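Re: ribbed tablecloths, yes or no?

niilo_l
I finally put the teal one on the craft table, the ribbed kind with the thin double white line near the edge and those knotted ornaments at the corners (my grandmother stitched knots just like that, so I was sold right away). It cost me 44 dollars and I love it more than I should!
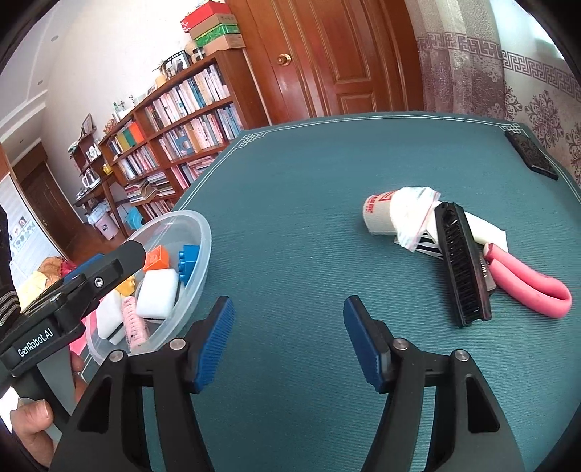 The bowl stays out all week now, toy blocks and sponge blocks all in together, and the kids go straight to it after school. My only worry is crumbs down in the ribs.

skurlow108
Pretty color, but I'd never do ribbed with kids. Glue gets in there and you'll be at it with a toothbrush until January. Smooth wipes clean, end of story.

Nii Nyarko
Oh, I have to disagree, we've had a ribbed one for 2 years and a damp cloth along the lines does fine. I would split up that bowl, though. Sponges in their own tub, please!

niilo_l
They like digging, Nii, so the bowl stays mixed. Will try the cloth tonight.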